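Setting Up the Pellora Fabric Shaver, Part 2: Soft Toys and Long Pile
July, by Hendrik Steyn

The box says "safe on all fabrics". I'd treat that as advertising.

1. Charge it fully. The leaflet promises 400 minutes of use, a figure I have never come near.
2. Fit the tall guard, marked 2. Guard 1 sits too close for anything fluffy.
3. Brush the pile one way with a dry brush.

Caution: long fur isn't bobbled wool. If the strands can lie flat, brush them and leave the shaver off.

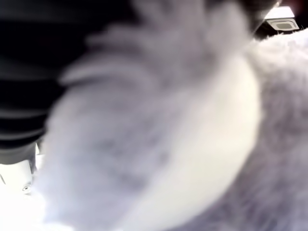
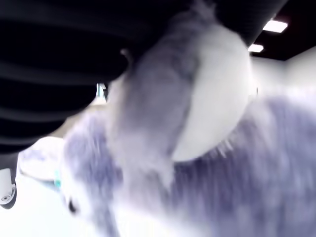 Grey and white fur, close up.

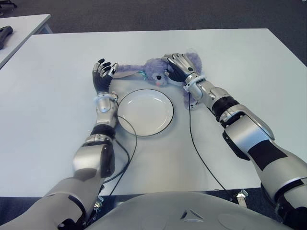

A purple plush toy and a round white plate on a white table.

4. Test on a seam for two seconds. Look at the guard before going on.
5. Work in short strokes and lift off at each end. "Turbo" is louder. I can't say it does anything else.
6. Empty the lint cup when half full.

Note: the Zestden refill blades fit, whatever Pellora's warranty card hints.

Related
Jornitow steam brush: worth the cupboard space?
Mercado lint rollers compared

Comments
mags_t: Mine chewed a cushion on guard 1. Wish I'd read this first.
Oldham Pete: 400 minutes? I get a quarter of that.
R.: Does guard 2 come in the box or is it extra?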